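4.2 Boards kept upright

Of all the things our households kept out on the counter, the cutting board was the one people most liked to talk about, and we have given it a section of its own for that reason. We had gone into the kitchens expecting to hear about knives and kettles. What we came home with, in 35 interviews, was page after page about boards: who bought them, who is allowed to cut onions on them, and above all where they go when the meal is over.

The commonest answer in the Nusstead homes was that the board stands up against the wall, somewhere near the sink. People gave this answer quickly, as if there could hardly be another, and then (this was the pleasant part of the work) went on to explain it for a good ten minutes. A board laid flat takes up the very piece of counter one wants for the next job. A board in a cupboard has to be fetched, and several cooks told us, a little sheepishly, that if it had to be fetched they would end up slicing the bread on a plate. Standing up, it is within reach of a wet hand and it has air on both faces, or nearly so, depending on how close it leans to its neighbor.

That last point matters once there is a second board, as in Figure 6. Two boards of the same material are seldom treated as the same board. One is for bread and fruit and the other for everything with a smell, or one is the "good" one that comes to the table with cheese on it when there are guests. The order in which they stand is then a kind of household grammar. The board in front is the everyday one, and visitors who help with the cooking will take it without asking. The board behind is safer there. Ashok Rastogi, who carried out the Condon interviews, noticed that his hosts would reach past the front board for the rear one when they were making something for him, and he took it, rightly we think, as a compliment.

We also asked about the wall itself. Bare paint behind a board was a worry to many, who spoke of marks and damp. Stone and tile were trusted, and people who had them let the boards rest straight against the surface and thought no more of it. Bamboo was well liked against a pale stone, and more than one person told us they had left the boards out at first for convenience and had later come to enjoy the look of them.

Figure 6. Bamboo cutting boards standing upright in front of a white marble backsplash.

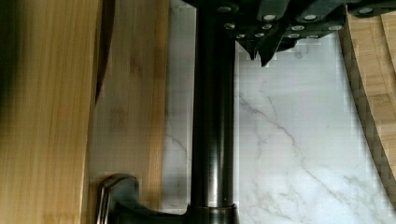
Kyriaki Theodorakopoulos, on reading a draft of this section, remarked that we had made too little of drying, and that in her own kitchen a board goes back against the wall only after it has spent the night on the rack, whatever the wall is made of.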